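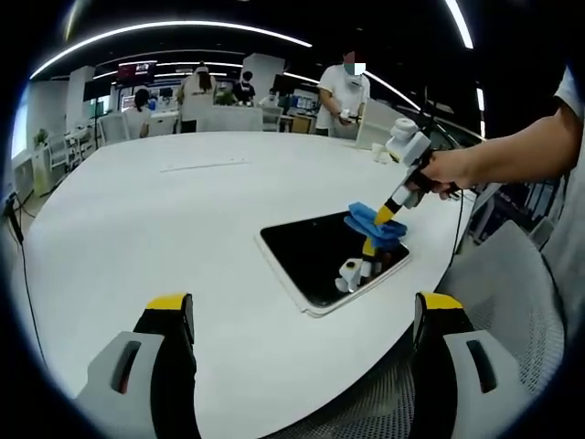

Two weeks into comparing hand-held grippers and I am having far too much fun. The ones I've been using have yellow tips, with grey housings on the left one's fingers and a boxy white housing on the right one, and the job I keep coming back to is wiping a tablet screen with a blue cloth. Sounds dull, I know, but it's a brilliant test! A cloth changes shape every time you grab it — pinch too little and it slides out, pinch too much and you're dragging a hard lump over the glass.

I did 43 wipes with the Kemmont tips and 24 with the softer Duvia ones. The Duvias drag less. The Kemmonts are way better at picking a folded cloth up off the table, and my favourite so far (my wrist disagrees, the grip angle is a bit steep). 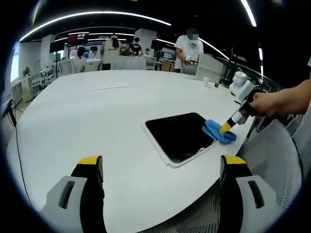
Struan Kerr reckons I should be comparing the finger travel before I fuss over the tips, as a wider opening lets you scoop up more cloth in one go. Fair point, and I've put it on the list. Next up is the same wipe with my left hand doing the work.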